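Chapter 6
Setting Up and Maintaining a Tabletop Manipulation Cell

Learning outcomes

On completing this chapter, the student should be able to prepare a two-arm tabletop cell for use, carry out the start-of-shift inspection, and record a fault so that another technician can act on it.

6.1 The cell as a whole

A robot arm is seldom serviced alone. Its behaviour depends on the table that carries it, the gripper at its wrist, the cables that feed it and the objects it is asked to handle. The cell used in this chapter is the Miston training cell, maintained for teaching under the direction of Lucinda Fitzsimmons. Its standard exercise is a sweeping task, chosen for the demands that a light plastic tool places on gripper alignment.

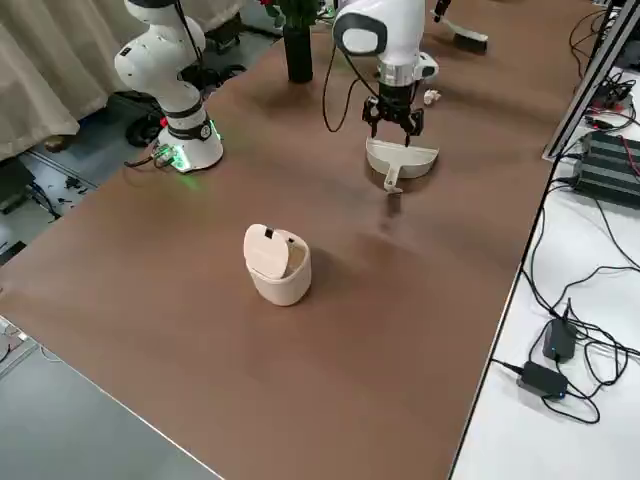
Figure 6.1 Parallel gripper holding a dustpan by the rim, with the brush behind it on the table.

A rim grip is sensitive to small errors. If the fingers close at an angle, the pan will rotate as it is lifted and its lip will no longer meet the table evenly. Finger alignment is therefore checked before any program is altered. The technician closes the gripper on the Rolix gauge block, inspects both contact faces, and enters the result in the cell log. Finger pads are replaced after 90 hours of operation, or sooner if the surface has become polished.

6.2 Cable routing

Most faults reported on the cell begin in the cabling. In May, Rochelle Greenberg reviewed the log and found 131 entries, of which nearly half concerned a loose connector or a cable under strain.
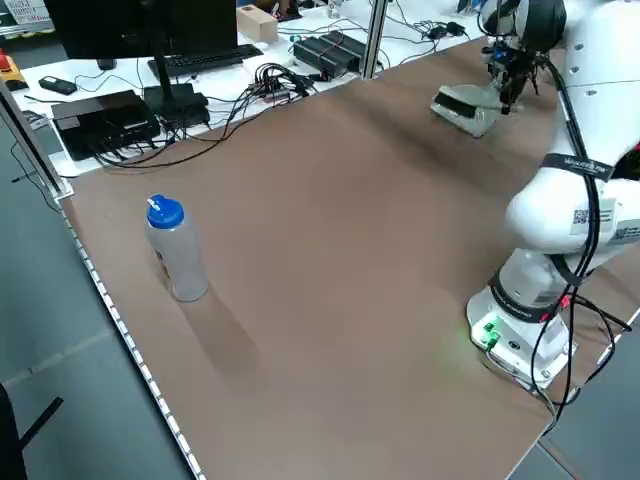 Cables running along an arm must have enough slack for the full travel of every joint, yet must not form a loop wide enough to catch on the gripper or the table edge. The arm is moved slowly through its range by hand guiding while a second person watches each cable. Connectors at the base are seated by hand and never pulled by the cord. Drinks are to be kept off the work surface and away from power supplies.

6.3 Start-of-shift inspection

Test the emergency stop before enabling either arm. Check the base bolts against the setting in Table 6.2. Confirm that the status lights agree with the controller display, and wipe the tabletop clear of dust and scraps. Any discrepancy is reported on the Trundus form before work proceeds.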